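Support > Family Blogs > Photos and Posts > Ticket 3439

Dashboard My Blogs Tickets Help Log out

Ticket 3439: Holiday post shows old pictures, comments missing

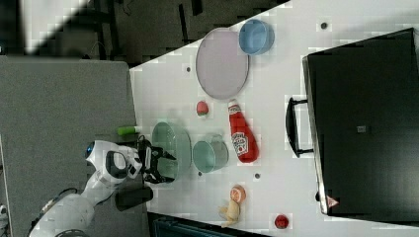 Reported by Janaína Xavier

My post about the children's costume weekend went up last night on our family blog (Midness theme). On my laptop it's fine. On my mum's tablet it still has the pictures from the March birthday post, and none of the comments show. There should be 16 comments. I've saved it again twice and it made no difference to her copy.

Reply from Emerson Magalhães

Thanks Janaína. I can get the same fault on a tablet here, but not on a phone. Please don't delete the post, as the comments would go with it. Does your mum open it from the email we send out or from a bookmark?

Janaína Xavier

From the email. She doesn't use bookmarks.

Emerson Magalhães

The link in the email points to the draft address, which still holds the page you copied from in March. Comments are only kept against the published address. I've passed it to Gervásio.

Gervásio Sales

Draft address now redirects to the published one. Cleared the stored copy for this blog, 44 files. Emails already sent will work without being sent again.

Janaína Xavier

Mum can see it all now, comments too. She has left one of her own. The sidebar still says 383 posts and I don't think that's right, but I'll open another ticket for it.

Status: Closed

Last updated: Nov 26, 2019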